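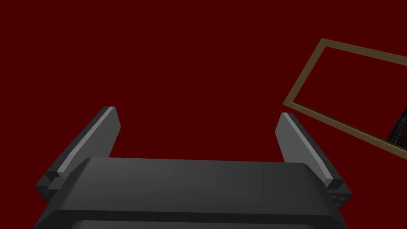 Abb. 4: Ansicht der Handgelenkkamera in der Simulation, Greifer geöffnet, Rahmen oben rechts

4. Beispiele aufzeichnen in der Simulation

Dieser Abschnitt erklärt, wie Sie mit Drikari eine Reihe von Demonstrationen für das Lernmodell aufnehmen. Die Installation und die Anmeldung am Rechner sind in Abschnitt 2 beschrieben. Wer schon mit der älteren Oberfläche Clokier gearbeitet hat, findet die meisten Befehle am gleichen Ort, aber die Tasten für den Greifer sind neu belegt.

4.1 Vor der ersten Aufnahme

1. Starten Sie Drikari und laden Sie das Szenenpaket „Dridden“.
2. Öffnen Sie das Fenster „Ansichten“ und wählen Sie die Handgelenkkamera. Beide Finger des Greifers müssen am unteren Teil der Ansicht sichtbar sein, wie in Abb. 4.
3. Fahren Sie den Greifer ganz auf. Zwischen den Fingern darf kein Gegenstand sein.
4. Stellen Sie die Bildrate auf 40 Bilder pro Sekunde. Mit einer anderen Rate wird die Episode zwar gespeichert, aber beim Export abgelehnt.
5. Tragen Sie einen Satz ein, der die Aufgabe beschreibt. Bitte kurz und immer mit dem gleichen Wortlaut.

Hinweis: Der einfarbige rote Hintergrund gehört zu dieser Szene. Er hat keine Struktur und keine Schatten, deshalb ist der Abstand in der Handansicht allein schwer zu schätzen. Schalten Sie für die Annäherung zusätzlich die Außenansicht ein.

4.2 Eine Episode aufnehmen

1. Drücken Sie F5. Der Zähler springt auf die nächste freie Nummer.
2. Warten Sie, bis die Anzeige „bereit“ erscheint, und bewegen Sie erst dann den Arm.
3. Führen Sie den Greifer in einem Zug zum Ziel. Kleine Korrekturen sind erlaubt und sogar nützlich, lange Pausen dagegen nicht.
4. Liegt das Ziel am Rand der Ansicht, drehen Sie zuerst das Handgelenk. In Abb. 4 ist der Rahmen rechts nur teilweise zu sehen, und von dem dunklen Gegenstand in seiner Ecke nur ein kleines Stück. Aus dieser Stellung soll nicht gegriffen werden.
5. Beenden Sie mit F6 und bewerten Sie die Episode mit „gut“, „unvollständig“ oder „verwerfen“.

Achtung: F7 löscht die ganze laufende Reihe ohne Rückfrage!

4.3 Umfang und Kontrolle

Eine Reihe besteht aus 48 Episoden. Nach jeder Reihe ändert das Programm die Startlage der Gegenstände – diese Änderung bitte nicht von Hand zurücknehmen. Unser Referenzsatz Kanagaratnam enthält 1203 Episoden, davon sind 182 als „unvollständig“ markiert. Diese werden nicht gelöscht, sie dienen dem Training des Bewertungsmoduls.

Spielen Sie am Ende einer Reihe mindestens drei Episoden ab und prüfen Sie, ob die Stellung der Finger mit der aufgezeichneten Kurve übereinstimmt. Bei einem Versatz wiederholen Sie die Kalibrierung aus Abschnitt 3.

Kommentare (3)

greifhand_o
Bei mir bleibt die Anzeige nach F5 auf „lädt“ stehen. Neustart hilft, aber nur für eine Reihe.

Redaktion
Der Fehler ist bekannt und im August-Update behoben. Bis dahin bitte die Außenansicht vor F5 schließen und danach wieder öffnen.

t_lauf
Kann man F7 irgendwo sperren? Habe gestern eine fast fertige Reihe verloren.

Verwandte Artikel
Abschnitt 3: Kalibrierung des Greifers
Abschnitt 5: Export und Prüfung der Episoden
Umstieg von Clokier auf Drikari
Szenenpaket Dridden: Liste der Änderungen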